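Machines still slow with the dishes, Nodness trial finds

Emptying a sink of plates is a job most people finish before the kettle boils. For the machines tested in Nodness this October, it is still hard work.

The small engineering firm Kelik has published the first results from its household chores trial, in which robot arms were asked to do ordinary kitchen and shop tasks. The company wanted to know how near such machines are to being useful in a normal home, and its answer is careful: they can do some parts of a chore, but seldom the whole chore from beginning to end.

The trial had 26 tasks. They included folding tea towels, wiping a bench, sorting cutlery, putting tins on a shelf and placing plates in a rack to dry. Each task was repeated many times with small changes in the position of the objects. Of the 26, the machines completed 13 at the level which Kelik calls "dependable", meaning that a person did not have to step in.

Shelf work gave the best results. Tins and boxes have a regular shape, and the arms could take hold of them in nearly the same way each time. In a test aisle set up with the help of Trajkovski, a family grocery with two shops in the district, the machine filled a shelf without dropping any item, although it needed 57 minutes for it. The grocery's staff told the firm they would expect to do the same shelf in much less time, and would also serve customers in between.

The kitchen was more difficult. Cloth was the worst material, as it never lies the same way twice. Plates came somewhere in the middle. A plate is rigid and its shape is simple, but it is thin at the rim, and when it lies flat on the bench there is very little for a gripper to hold. After lifting, it must be turned on its edge and let down into a narrow slot, beside other plates which are already standing there. An error of a few millimetres is enough for the plate to sit on top of the wire and not between the wires.

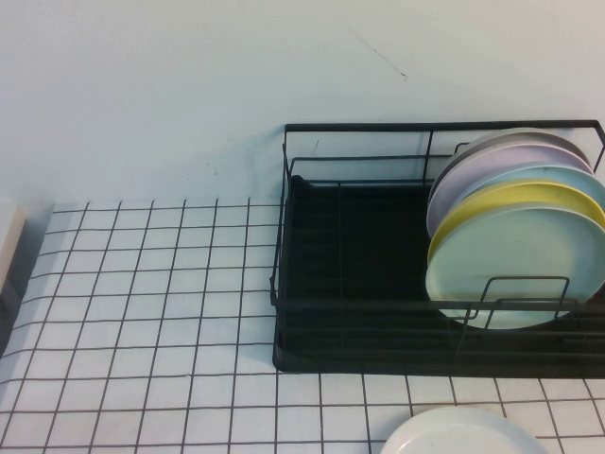 Coloured plates stand in a black wire dish rack, with a white plate lying flat on the tiled bench.

According to Kelik, the arms placed plates correctly in over half of the attempts. Most failures happened in the last part of the movement. The firm also noted that the first plates were easier than the later ones, when there was less free space and the neighbouring plates were leaning.

The control software was supplied by Flovis, which learns from recordings of people doing the same chore. Flovis says the next version will react better when a plate touches the rack too early. At the moment the arm tends to continue pushing.

Neither company is giving a date for a product, and the price of the equipment is still far above what a household would pay for help with the washing up. A second round of tests is planned in Nodness with glasses, bowls and pots, which were left out this time. Kelik is also asking local cafés if they would lend a corner of the kitchen after closing time.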